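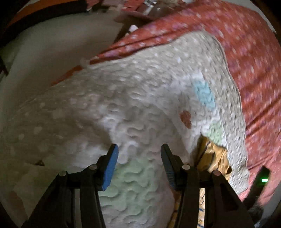 The top layer of a bed should be light, quilted and easy to lift off with one hand. Most advice on bedding starts from thread count or from the look of the made bed, and neither has much to do with how the layers behave in use. A cream quilted throw bunched against a red dotted bedspread is a fair case for study. The two fabrics are separate, so each can be folded, aired or washed by itself. A single thick comforter allows none of this. It goes to the wash whole or it stays on the bed whole, and in many homes it stays.

I have argued for separate layers for 13 years, mostly against people who sell comforters. Their main point is speed: one piece takes less time to straighten than three. I accept that. The difference is small, however, and it is paid back on laundry day. A filled comforter of 2000 grams fills a home washer and dries badly at the center. A throw a fraction of that weight shares a load with the sheets.

Randa Najjar, writing in the Wumbei household bulletin, objects that textured quilting is hard to fold square. She is right about the folding. A puckered surface holds air and the edges drift. I would still keep it – a bed cover is folded at most once a day, and a square corner has no effect on warmth.

The stronger objection concerns small clothing. Layers have folds, and folds collect socks, undershirts and whatever else was put down on the bed to be sorted.

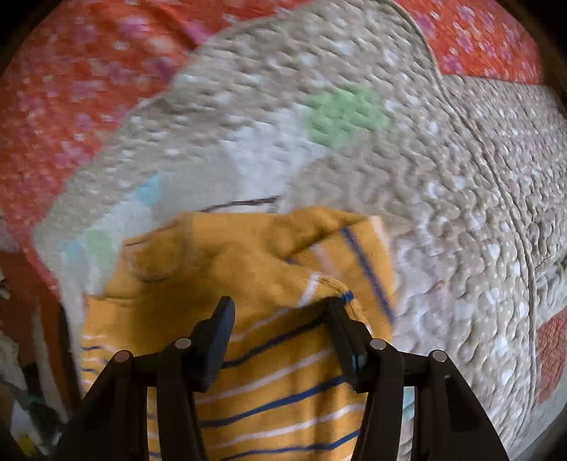
Striped cloth on a quilted blanket, with the red print behind.

A strong color helps here. Mustard yellow shows up at once against beige, where a white sock might go through the wash twice before it is missed. My own rule is to strip the bed one layer at a time and shake each piece over the mattress before it goes in the basket. Yayra Odoi prefers to ban sorting on the bed altogether. That works in a house with a spare table. In a small bedroom the bed is the largest flat surface available, and it will be used as one.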